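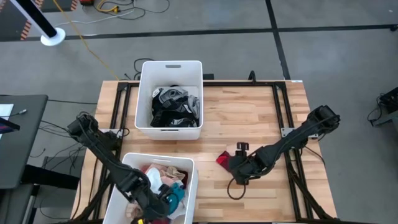 How I sort the washing into darks and colours (and stop the pink from spreading)

I ruined a white shirt in October. It wasn't a fancy shirt, but I'd had it for years, and it came out of the machine the colour of a musk stick thanks to one red tea towel hiding in the leg of somebody's trackpants. So I changed how I do the sorting, and a few of you asked me to write it up properly after I mentioned it in the comments on the pegging post. Here goes!

What you need

Two tubs the same size, and a table. I like plain white plastic storage tubs with a handle slot, the sort you'd normally shove under a bed, because you can see straight away if something navy has snuck in with the pastels. Fabric hampers look nicer in the corner of a bedroom but they flop over when you're trying to throw things into them, and I can never see the bottom.

The table matters more than I expected. I used to sort on the floor, which meant I was bent over for the whole job and the clean stuff picked up dog hair. A bench at about hip height is lovely. Ours is a timber one and I give it a wipe first, let it dry, and away we go. If you've only got the kitchen table, that's fine too, just move the fruit bowl.

Setting up

Put one tub at the far side of the table and the other right in front of you. The far one is for darks: black, charcoal, navy, mid-grey. The near one is for colours and lights, which is where everything starts. Leave a clear patch of tabletop between them, at least as wide as a T-shirt laid flat. That patch is where all the deciding happens.

Why do the darks go at the back? Because they're easy. You know a black sock is a black sock from across the room, so you can toss it without looking. The colours need a proper look, so I keep them close.

Step 1: Tip and skim

Tip the whole hamper into the near tub. If it's heaped over the top, do half. Then skim off every dark thing you can see and send it to the back tub. Don't check pockets yet, don't turn anything the right way out, just skim. In our house this gets rid of more than half the pile, as I live with two people who own almost nothing but black.

Step 2: One piece at a time on the table

Now pull out whatever's left, one piece at a time, and put it down on the clear patch. Hold it flat with one hand and have a proper look. You're checking:

The colour in decent light. A dark teal can pass for navy inside a tub.

The pockets. I found a Preltura bus pass last month that had been through the wash already, poor thing.

The label, if it's new to you.

Any stains you want to get at first.

Then it goes to darks, stays with colours, or stays on the table.

Step 3: Deal with the reds

Reds get their own step because of the shirt. Bright red, dark red, maroon, that lovely rusty orange everyone's wearing, all of it. I don't put any red in with the pale things until I've tested it, no matter how old it is or who swears it's been washed before.

The test is simple. Wet a corner, somewhere that won't show, and press it hard into an old white hanky for a slow count of ten. If the hanky stays white, the red can go in with the brighter colours on cold. If you get even a bit of pink, it goes in with the darks or gets washed alone in a bucket. My neighbour Jarrah Hoani reckons you should do it with warm water because that's when the dye lets go, and he's got a point if you wash warm. I wash cold, so I test cold.

Step 4: Pull the whites and pales

By now you've got a tub of darks, a few reds on the table and a near tub of mixed colours. Go through that tub once more for the really pale stuff — white, cream, beige, baby pink. Whether these need a separate load depends on how fussy you are and how big your machine is. If I've only got a handful, I leave them with the soft colours (pale pinks and tans get along fine together) and keep anything strong, like teal or bright green, out of that load. If there's enough for a decent wash, they go in by themselves.

I had a question from Wilfredo Ignacio about light grey. Light grey is a pain! A plain light grey jumper can go either way. In with darks it'll be perfectly fine, though it may pick up black fluff. In with pales it stays fresher looking, but only if it's an old one that's done all its running. I put mine in with the darks and use a lint roller. Anything that's grey and black together, or grey with a pattern on it, goes in the darks without a second thought.

Step 5: Turn things inside out

Last job before the machine. Darks inside out, always, as it keeps them from going that sad washed-out charcoal. Jeans inside out and zipped up. Printed tees inside out. Socks I've given up on.

A few things I've learned along the way

Don't sort when the tub's overflowing. I get sloppy once things start sliding off the top, and sloppy is how the tea towel got through.

Colour catcher sheets do help, and I use one when I'm mixing brights, but I wouldn't trust one with a brand new red towel.

Keep the tubs for sorting only. Ours started collecting library books and a torch, and suddenly I was back on the floor again.

Label them if you share a house. I wrote DARKS on a bit of masking tape and stuck it on the end of one. It has fallen off twice. Costel Dervishi suggested in the comments that I write straight on the plastic with a paint pen, which I'm going to try when I can find the paint pen.

If you've got kids, let them do step 1. It's basically a throwing game and they're better at it than me. Steps 2 and 3 I'd keep for yourself until they're old enough to be upset about a pink school shirt.

How long it takes

For one full hamper I'm done in the time it takes the kettle to boil and the tea to brew, maybe a touch longer if there's a lot of red. The first go will be slower because you'll be second-guessing every bit of burgundy.

I'll do stain soaking next, since I've still got that musk-coloured shirt and I'd like to see if anything can be done for it. If you've got a soak that works on dye (not just grass or gravy), pop it in the comments and I'll give it a burl.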